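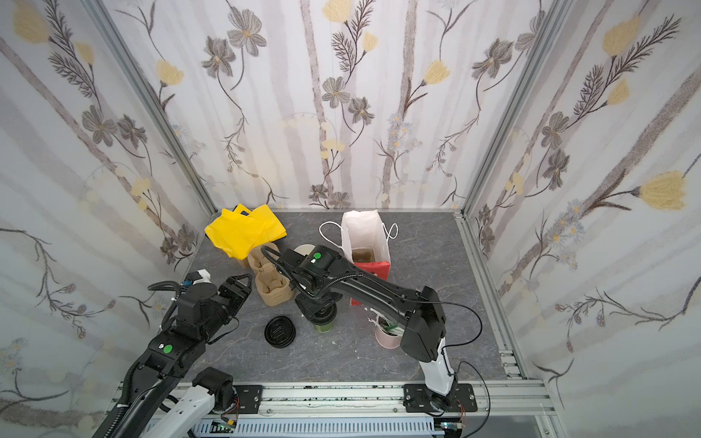
LISTA DE VERIFICAÇÃO – CÉLULA DE EMBALAGEM DE BEBIDAS
Skoltura, balcão de recolha. Posto 3
Turno: terça, abertura
Verificado por: Trudy Doolan
Legenda: C = conforme / NC = não conforme / OBS = ver comentário

1. Paragem de emergência acessível do lado do operador – C
Testada duas vezes. Rearme ok.

2. Fixação dos dois braços à calha – C
Parafusos do braço direito reapertados em março, sem folga.

3. Limpeza da calha – NC
Resíduo escuro na face de cima. Pano seco antes da abertura, não usar spray perto das placas.

4. Cabos dos braços – OBS
Cabo preto fino do braço direito pousado no chão da célula. Prender. Já pedi à Orico, sem resposta.

5. Placas de comando, luzes verdes – C

6. Garras, fecho e abertura – C
Copo verde de teste levantado e pousado, sem marcas. Com a tampa preta é que falhou, caiu uma vez. Repetir á tarde.

7. Material na área de trabalho – OBS
Saco de papel, suporte de copos e saco amarelo lá dentro ao mesmo tempo. Fica apertado. Saco amarelo amachucado, trocar por um liso ou tirar.

8. Velocidade reduzida com pessoa ao balcão – C
Limite a 25 por cento, confirmado no painel.

9. Formação do pessoal – NC
Faltam duas pessoas do turno da noite. Não podem repor copos sozinhas até terem a ficha assinada. Shukla trata disto.

10. Ruído no posto – C
Lido ao balcão: 80 com a célula a trabalhar, 81 com a máquina de café ligada. Protecção auricular disponível, pouca gente usa.

COMENTÁRIOS DO TURNO
Menos queixas de pulsos desde que os braços fazem a montagem dos sacos. Mais queixas de costas, quem repõe copos está sempre curvado. Pedir bancada mais alta, segunda vez que escrevo isto.
Pausas: quando a célula pára, o pessoal volta a embalar à mão e perde a pausa. Chefia tem de decidir quem cobre. Na semana passada a espera foi até 25 minutos.
Quem estava na embalagem passou para atendimento. Dois gostam, um quer voltar. Falar com ele antes de fechar a escala.
Ninguém mete a mão lá dentro com os braços ligados, nem para apanhar uma tampa. Aconteceu outra vez. Aviso da Idton ainda por afixar, está na gaveta do posto 3.

Pendentes: 3, 4, 7, 9
Proxima verificação: troca de turno, mesma folha.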